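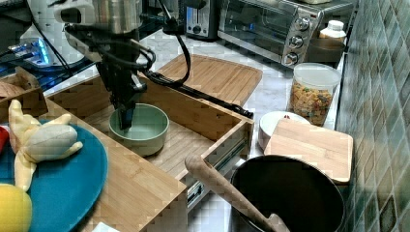
Placement planner aborts when the target bowl is inside the drawer
Posted by Despina Nikolaidis, May, 09:50

Colleagues,

I should be grateful for advice on the Skaseo planner. When the gripper has to enter a bowl standing inside the open drawer, the planner reports a collision between the fingers and the drawer wall and returns no path. The same bowl on the worktop gives no difficulty. Of 81 attempts in the drawer, 50 ended before the arm moved. The collision margin is at its default of 9 mm and the drawer is modelled as a single closed box.

REPLIES

e_guerra
The final sentence of your post contains the fault. A drawer modelled as a closed box has no interior, and the planner is correct to refuse. Please replace it with five thin panels: four walls and a floor. The bowl requires the same treatment. A convex hull fills the hollow, and the fingers cannot be permitted below the rim.

Tiziana Negri
I agree with Mr Guerra as to the drawer but not as to the bowl. A decomposed bowl mesh slows each query considerably. Our group keeps the hull and switches off the finger-to-bowl check for the last part of the descent. The wrist remains checked throughout.

e_guerra
I would advise against that. With the check disabled, an error in the estimated pose of the bowl is passed directly to the hardware. Ceramic does not forgive it.

Tiziana Negri
The descent is made under a force limit, and the limit is tested before each session. I accept that the method is unsuitable where no such limit exists.

cgalli_tooling
May I ask whether the cable is in the model at all? Where it hangs out from the arm and crosses the rim of the drawer, a rigid model of the arm will say nothing about it. We attach a chain of short capsules to the forearm and treat it as part of the robot. It is a crude measure – it does prevent the worst of the wrist turns.

Despina Nikolaidis
It is not in the model. I have now built the drawer from panels, as Mr Guerra proposed, and left the bowl as a hull with the check in force. The planner finds a path to a point above the rim and stops there. With the bowl decomposed it enters, and planning time rises to 137 ms. That is acceptable for our purposes. The capsules will follow.

e_guerra
Thank you for reporting the figures. Please also confirm that the drawer's extension is read from perception and is not a fixed value in the file. The panels are of little use if they stand in the wrong place.

Despina Nikolaidis
It is a fixed value at present. I shall raise a separate thread.

READER COMMENTS

brallier_user: Does the panel method carry over to the Cotier export format? Ours merges the walls on saving.

C. Monti: It does, provided that each panel is named separately before export.

brallier_user: Understood, with thanks.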